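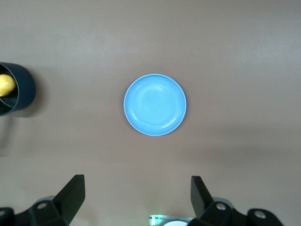 Ticket: Temau cell, Tunstall bench -- right finger closes late

Opened by: Colin Pilkington
Opened: 10 October 2023
Status: closed, with reservations

Fault as reported
Arm goes down to the blue plate, left finger arrives, right finger turns up when it feels like it. Plate gets shoved sideways and the grip check fails. Lifting the yellow thing out of the navy cup still works most of the time, which tells you how forgiving a cup is.

Log

1. Restarted the controller. I know. It's on the form, so I did it. No change.

2. Ran open and close 14 times with nothing between the fingers. Right finger late on 3 of them. Ollgate's help page calls this "within expected behaviour", though it says the same of everything short of a fire.

3. Checked the wrist view with the fingers open. Both blades are in shot at the bottom, with the plate clear between and above them. Two screw heads showing on the right bracket, one on the left. Put a driver on all of them. None would turn, so the brackets are off the hook.

4. Swapped the blades over, left to right. Fault stayed on the right. So it's behind the blade, which means taking the housing off, which means finding the small hex key.

5. Found the small hex key. It was at Wurstead.

6. Housing off. Grease on the right slide had gone the texture of old toffee, with a fair amount of fluff in it. The left slide was fine. The service sheet says both were done in January and has my initials on it, so I'll say no more about that.

7. Cleaned and regreased both sides. Housing back on, finger zero reset, wrist view checked again before letting it near the crockery.

8. Set it going overnight on the plate: 1000 closes, no late ones logged. Plate survived.

Still open
The slide wants doing every 1000 hours according to the manual, but the hours counter resets whenever step 1 is carried out. Have asked Ollgate if it can be made to remember. They have sent me a link to the help page.

Hex key now lives in the drawer under the Temau controller. Please leave it there.

CP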